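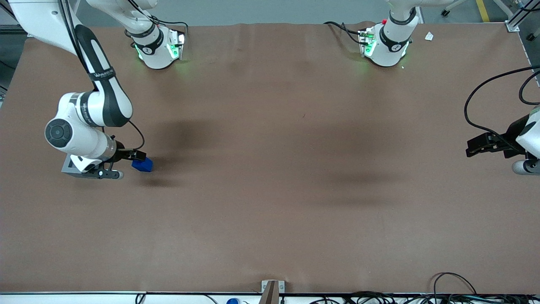

ok so bimanual cell is back up as of this afternoon. long thread bc people keep asking me what went wrong and I'm tired of typing it in DMs

short version: the right arm dropped a block, then kept going like it was still holding it. Drove the closed fingers straight into the table. Protective stop, loud crunch, everybody in the room looked at me

first thought was the gripper. Swapped the fingers, reran the pick, fine. reran it again, fine. Went and got coffee feeling pretty smart

came back and it had done it AGAIN. same spot, same crunch

Bart Verschueren pulled the logs and spotted it in maybe a minute. gripper feedback was freezing. Last good value was "object held" so the controller just kept beleiving that. No timeout on it. none. that part is on me, I wrote that check

why was it freezing tho. cable. the one that runs along the wrist was a little too short, so every time joint 6 went past a certain angle it tugged on the connector. Not enough to unplug. Just enough to drop packets for a bit

and of course the test pick never rotated that far. so every time I "tested the fix" it passed lol

the part that bugs me more: left arm did NOT stop when the right one did. It carried on for 2 full seconds before I hit the e-stop. The stops were supposed to be linked. They were linked in the old Lurkeren config, and I never carried it over when we moved to the new one

no one was near it. but Simone Araújo had her hands in there clearing blocks not long before, and I keep thinking about that

so, what changed:

feedback older than 25 ms now counts as a fault. both arms halt, no exceptions

longer wrist cable w/ real strain relief, both sides

stop linkage is back, and tested from each arm seperately, 3 times, with the wrist at the far end of its range

nobody reaches over the paper unless both arms are in protective stop. yes even for "just one block". yes even me

Tiago Cardoso asked if we should slow everything down too. For now yeah, we're on reduced speed until I trust it again. Cycle time is ugly. don't care

if you're running the Skinitz stack with two arms, please go check your stop linkage tonight. Pull one arm's stop and watch the OTHER one

will post the config diff once Bart's looked it over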